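FOR IMMEDIATE RELEASE

Tsuchiya Mission publishes final report on Clonunico return to civilian rule

Hulbridge, January. The Tsuchiya Mission has published its final report on the parliamentary election in Clonunico, the first national vote held there under the transitional charter. The report was delivered to the Interim Council in Rerkadville and to all parties that took seats in the new assembly. It covers voter registration, polling, counting, the handling of complaints and the transfer of powers from the Interim Council to the assembly.

The mission finds that the election met the requirements of the charter in most respects. It records shortcomings in the publication of results, in the time allowed for appeals and in the wording of the decree on the command of the armed forces. It makes recommendations in each area.

Scope of observation

Observers were present at 200 of the 1136 polling stations open on election day. Stations were selected by a weighted draw carried out in Hulbridge before the teams travelled, with separate lists for coastal, inland and garrison districts. The draw was repeated for one inland district after the electoral authority merged several stations. Observers worked in pairs and completed a standard form at opening, at midday, at closing and during the count.

The mission also followed the transmission of results from district offices to the national tabulation centre, and reviewed the arrangements for keeping electronic copies of result sheets.
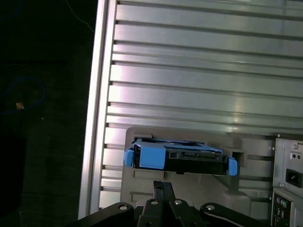
Silver ribbed metal panel with a grey plastic mounting frame.

Polling and counting

Opening procedures were followed in full at most of the stations visited. Delays were usually short and were caused by the late arrival of ballot box seals. Party agents were admitted in every district, although in some garrison stations they were asked to stand too far from the counting table to read the ballots. The presiding officers concerned corrected this when it was raised with them.

The secrecy of the vote was generally respected. Observers noted that the layout of smaller stations left the voting screen facing a window or doorway, and the report includes a revised floor plan which the electoral authority may wish to adopt.

Counting was slower than planned. The result form in use requires the same totals to be entered by hand on three sheets, and errors in copying were the most frequent cause of a recount at station level. None of the errors examined by the mission changed the allocation of a seat.

Publication of results

District totals were announced by 11 pm on the second evening. Station-level results were not released until after the deadline for appeals had begun to run. Parties were therefore required to decide whether to lodge an appeal without access to the full figures. The mission considers this the most serious procedural fault in the election and recommends that the appeal period start only once all station-level results have been published in a form that can be searched and copied.

The report also recommends that scanned result sheets be held in two separate locations, with a written record of each person who has had access to them. The present rules require a single copy and are silent on how long it must be kept.

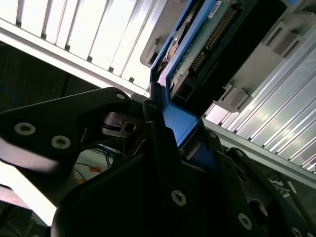
On retention, the mission proposes that paper and electronic records be kept until the end of the assembly's term. This would bring the rules into line with those already applied to the voter register, and would allow a parliamentary inquiry to examine the original material should one be called.

Complaints and appeals

The electoral tribunal received 60 complaints. It upheld some in part, dismissed others for lack of evidence and ruled the remainder inadmissible on grounds of time. Hearings were open to the public and decisions were read out in full. Written reasons, however, were issued late in several cases, and in one case only after the member concerned had been sworn in.

The tribunal has no power to order a partial rerun of the vote. Under the charter it may either confirm a district result or annul it. The mission recommends an intermediate remedy limited to the stations affected by a proven fault.

Transfer of powers

The Interim Council transferred budgetary and legislative powers to the assembly by decree. The decree comes into effect in stages. The first stage covers finance, local government and the civil service. The second covers policing and the appointment of senior officers.

Article 2 of the decree provides that the chief of staff shall "consult" the head of government before any movement of troops within the capital. The charter uses the word "obtain the consent of". The two texts are not equivalent, and the decree does not state which prevails. The mission recommends that the assembly amend the decree to follow the charter before the second stage begins.

The report notes that the former members of the Interim Council have left their offices in the government building in Rerkadville, and that two have returned to active military service. The charter bars them from standing for election during the current term but places no restriction on military appointments.

Statement by the head of mission

Yuto Hattori, head of the Tsuchiya Mission, said: "The vote was conducted in an orderly way and the result reflects the ballots cast at the stations we observed. Our remaining concerns are with legal texts and deadlines. These can be corrected by ordinary legislation, and we have supplied draft wording for each amendment. We would ask the assembly to give priority to the decree on the command of the armed forces."

Next steps

The mission will keep a small legal team in Rerkadville until the second stage of the transfer is complete. The team will publish a short note on each amendment adopted. It has no mandate to advise individual parties and will not comment on the formation of the government.

The electoral authority has been invited to reply in writing to the findings. Its reply will be published without changes as an annex to the report.

Notes to editors

The full report, the observation form and the list of stations visited are available from the mission's press office in Hulbridge. Station lists for garrison districts are given by district name only, at the request of the electoral authority.

The mission works at the invitation of the Interim Council under terms agreed before the start of voter registration. Those terms are reproduced in the first annex.

ENDS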